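Givesau G2 parallel gripper
Equipment for hire and sale / End effectors / Electric, two-finger

Availability: in stock at Ernthorpe, one demo unit also out on loan
Stroke: 60 mm
Fingers: slender, parallel, replaceable pads
Fits: Jovmont wrist collar, Pärn wrist collar with adaptor plate (sold separately)
Control: Givesau box, or direct from a Jovmont arm controller
Simulation model: supplied as a download with every unit

What we think of it

We stock the G2 because customers kept asking for it, and we have now had it on the bench long enough to say where the brochure is right and where it gets carried away. It is a decent gripper. It opens and closes where you tell it to, the fingers line up, and the cable comes out on the side you would want it to. If you are moving boxed goods or plastic tubs from one fixed place to another, it will do the job and you can stop reading here.

The brochure, however, says it is "ready for any home task on day one". We would like to know whose home. Ours at Ernthorpe took most of a week to get it picking up a tea towel with any regularity, and it still won't take one off a flat worktop unless there is a fold to get hold of.

Grip force and the setting nobody should trust

There is a soft grip mode. Givesau describe it as adaptive. As far as we can tell it is a lower current limit with a slower close, and the adapting is left to whatever is being squeezed. Paper cups survived. A ripe tomato did not, and neither did the second one. If you need real force feedback, buy a gripper with a force sensor in it. We sell two and will happily talk you out of the G2.

Hard grip mode is fine. We ran 4,000 open and close cycles with a test block between the pads and saw no drift worth writing down. The pads had polished a bit by the end, so order a spare set with the unit.

The simulation model

This is what most people ring us about, so it gets more room than the rest. Every G2 comes with a model you can load into your simulator and mount on an arm before you have taken the real one out of its box. Givesau make a lot of this, and the dealers repeat it. The claim is that what works in the model works on the robot.

We mounted it on the right arm of a two-armed white robot in a furnished room, with the shorter black gripper we normally use left on the other side so there was something to compare with. Reach checks were worth doing. You find out quickly whether the longer black link below the collar is going to be a nuisance near furniture, and you find it out without scratching any.

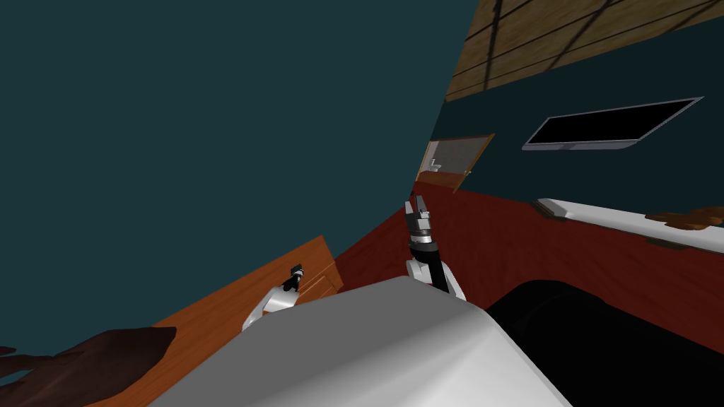
Contact is where our patience ran short. With the settings as supplied, the simulated fingers hold on to things the real ones drop. We set up the same pick with the same block on the bench and in the model and ran it 60 times each way. The model managed all 60. The bench managed 51. You can bring the two closer together by turning the pad friction down by hand, and the value that suits a wooden block does not suit a plastic tub, so you will be doing it more than once. There is no mention of this in the manual.

The collision shape is also a simple one. The fingers are treated as plain blocks, without the chamfer at the tips, so the model will tell you a gap is too narrow when the real fingers would go in. We lost an afternoon to that. A finer mesh has been promised in the next release, and it was promised in the last one too.

Against the Pärn Short

The Pärn is stubbier and has less stroke, and the fingers are thick enough to block a wrist camera's view of small items. On the other hand it has never surprised us. Its simulation model is plain to look at, but the friction figures are sensible from the start and the notes tell you how they were measured. For work close to cupboard fronts and shelf edges, the short body is easier to plan around. For reaching between things that are standing close together, the G2 is better, and we would not pretend otherwise.

If you are choosing between them for a two-armed machine, ask us about hiring one of each. Mixed pairs are less tidy in software - you will need separate open and close limits for each side - but you learn more in a fortnight than you will from either brochure.

Controllers

The Givesau box works and is overpriced. It adds a status light, a reset button and a small fan that you will hear. If you already own a Jovmont controller, run the gripper from that and leave the box off your order. You do need firmware 7 or later on the Jovmont. Earlier versions will connect, show a green tick and then ignore every close command, which had us swapping cables for far too long.

What comes with it

Gripper body with fingers fitted
One set of pads
Wrist cable
Fixing screws and key
Download code for the simulation model
Printed manual (the one on the website is newer, use that)

Not included: controller, Pärn adaptor plate, spare pads, mounting for a camera

Hire and returns

Hire is by the week, with a deposit. Units bought outright can come back within the month if the pads are unmarked and you still have the foam. We test every returned gripper on the bench before it goes out again and note anything we find on the label, so if yours arrives with handwriting on the box, please read it.

Firmware notes for this page were last checked in November. If your controller reports something different from what is written here, tell us the version number when you ring.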